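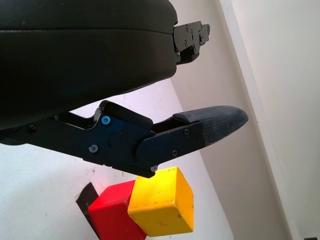 Yellow cube with the scuffs and the faint mark on its front face, red block beside it

Ticket subject: Skevbridge block set, mark on yellow cube won't come off
Product: Skevbridge 66-piece block set (Pratach)
Category: Care and cleaning
Status: Closed
Submitted through: web form

Original message

Hi Pratach people! I'm writing from the toy library in Castport, where we lend out your Skevbridge set (the 66-piece one in the flat box with the rope handles). It goes out to families nearly every week and it's easily the most asked-for thing on the block shelf, so first of all thank you, it's a great set and I'd buy it again.

My problem is one yellow cube. It came back on Friday with a faint mark on one of its side faces, plus a few small scuffs. The scuffs I don't mind, every block in the place has scuffs. The mark bugs me though, as I can't tell what it is. It could be pencil, it could be a rub from something darker in the toy bag, or it could be something you print on there yourselves and I've just never noticed it in all the times I've counted that set back in. I've attached a photo with the cube next to one of the red blocks from the same box, and the red one is still nice and glossy.

What I want to know:

Is there supposed to be anything printed on the yellow cubes?
If there isn't, what can I clean it with that won't lift the color?
Can I get one replacement cube, or do I have to buy a whole set?

Order came through the Villalba catalog, not from you directly, in case that matters. I don't have the receipt in front of me but I can dig it out.

Thanks!
Amirhossein Nouri

Reply from Pratach support

Hello Amirhossein, thanks for the photo and the details. There's no printing on the faces of the Skevbridge cubes. Older sets did have a small batch stamp on some of the pieces, and it wears down to something quite pale, so please check whether other yellow cubes in your box have a mark in the same spot.

For cleaning, start with a soft cloth dampened with water and a drop of dish soap. Wipe, don't soak, and dry the piece right away. Please don't use bleach, nail polish remover or scouring powder. Let us know how it goes and we can look at a replacement after that.

Amirhossein, follow-up 1

OK, so I tipped out the whole box on the sorting table and went through every yellow piece. One other cube has a mark! It's on a side face too, and it's so pale that I had to tilt it toward the window before I was sure. The rest have nothing that I can find. None of the reds, blues or greens have one either, but I only looked those over quickly, we had a family waiting for the train tracks and I needed the table back.

Then I did the soap and water. Microfiber cloth, one drop of soap, wiped the marked face maybe a minute and dried it with a dish towel. The cloth came away a bit gray, so there was definitely some ordinary grime on there — but the mark itself looks the same to me. The scuffs look the same too, no surprise.

I should say I did the second cube as well, and its mark didn't budge either. That makes me lean toward your batch stamp idea. Does the stamp have a particular shape? If you told me it was a circle or a number I could get the magnifying glass out of the nature kit.

Reply from Pratach support

That's helpful, thank you. The batch stamp was a short number inside an oval. On a worn piece you might only make out part of the curve. It was applied before the final finish, so it won't wash off.

If you'd like to rule out pencil, try a clean white eraser on a small corner of the mark. Five light strokes is plenty. If it's pencil you'll see a change straight away. If nothing changes, please stop there, as rubbing harder will dull the surface.

Amirhossein, follow-up 2

Eraser done! I had to go buy one, all of ours were pink and half eaten. Five strokes on the corner of the mark on cube one, and there was a tiny bit of a change? I looked at it under the lamp and then by the window and I'd say the corner got lighter. Did five more and yes, lighter again. So at least part of it was pencil, I think, or something that acts like pencil.

Cube two, same eraser, same number of strokes, no change at all. And with the magnifying glass I can see a little piece of a curved line on that one. So I'm pretty happy calling cube two a batch stamp and cube one a kid with a pencil. Two different marks on two yellow cubes in the same box, and there I was trying to make them into one problem.

I kept going on cube one, very gently, with a rest in between to check I wasn't dulling it. What's left now is a faint gray smudge in the middle that I can only find if I know where to look. The face feels the same as the others when I run a thumb over it. I'm stopping there.

Two leftover things while I have you:

1. Do you still sell single cubes? I don't need one for this anymore, but we've been one green cube short since November and I've been writing "65 pieces" on the loan card with a sticky note, and the sticky note keeps going home with people.

2. Is there a care sheet I could print? The leaflet that came in our box is long gone. We have 700 toys on the shelves and I keep a binder with one page for each of the popular ones, and the page for your set just says "wipe."

Reply from Pratach support

Glad the eraser helped. Yes, single cubes are available in all four colors through the spare parts form. You can choose Skevbridge from the list and then the color and shape. It doesn't matter that the set was bought through Villalba, and you don't need the receipt for spares.

The care sheet is attached as a one-page PDF. We've kept this ticket open for 10 days in case the mark comes back or you notice any change in the color.

Amirhossein, follow-up 3

Got the PDF, printed it, it's in the binder. I wrote the eraser thing at the bottom by hand as it's not on there (you might want to add it, other toy libraries must get pencil on these all the time). Green cube is ordered.

The set went out again this afternoon with both yellow cubes in it. I put a line on the loan card saying one yellow cube has a small factory mark, so that whoever checks it in next doesn't go through all this with you a second time. If the green one comes in a slightly different shade from our old greens I'll open a new ticket, but I won't be fussy about it — ours have had a lot of hands on them.

You can close this one. Thanks for being patient with me and my eraser!

Ticket closed by customer request.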